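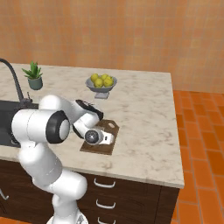 4. Costume leaks and the second look

Most of the anger over a leaked costume is spent before anyone has seen the costume properly lit. Our 1009 comments on the superhero serial Ornedel bear this out with almost comic regularity. The leaked snapshot showed the lead, Katitz, in a suit that commenters compared to a wetsuit, a sofa and a bag of frozen peas. What they were judging was a garment under a parking lot lamp, worn by an actor on his way to lunch. Surface finish matters a great deal here, and viewers read it quickly. A plain two-tone scheme keeps its shape against a busy background such as a marble counter. The first Ornedel suit had five shades of green and kept its shape against nothing.

Figure 4. White robotic arm with black joint rings over a kitchen countertop, computer-rendered.

We sorted the comments by when they were posted. The first batch covers the hours between the leak and the studio's official still. The second covers the week after the still came out. In the first batch, 75 percent of comments were hostile. In the second, the share fell to 47 percent, and a good many of the people who had promised never to watch the show again were now arguing about the boots. Arguing about boots is, for our purposes, a form of forgiveness.

Thepsuriya's earlier study of fan boards predicted something close to this. Duangjai Thepsuriya held that a leak gives viewers a grievance they can own, while an official picture gives them only a product they can buy. Her commenters softened once the studio spoke, but they went on treating the leak as the true version and the still as a cover story. Ours did the same. Two threads were devoted to proving that the collar had been changed in response to complaints. The wardrobe department told us the collar was the same collar. We passed this on to one of the threads and were accused of working for the studio, which at least made us feel important.

A separate strand of comments left the suit alone and went after the person inside it. We coded these apart, as they behave differently. Complaints about fabric faded when the official still appeared. Remarks about the actor's body did not fade much at all, and they picked up again in June when he mentioned them in an interview. Better lighting will fix a bad green. It had no effect that we could measure on people who had come to be unpleasant about somebody's shoulders.

We also looked at Hamitz, the rival serial, whose producers took the opposite route and released their own deliberately bad photograph before anyone could steal a worse one. The trick was widely praised in the trade press. On the boards it was spotted in under a day, and the leading theory became that the bad photograph was hiding a second, secret costume. The Hamitz team, having planned for outrage, had no plan for hope. When the show aired with the costume everyone had already seen, the disappointment ran higher than anything in the Ornedel sample.

The medieval drama Żak, our third case, had no leak, no stunt and very few comments. Its costumes were mostly brown. We include it for balance, and return to it briefly in Section 5, where the question is whether a show can be too dull to leak.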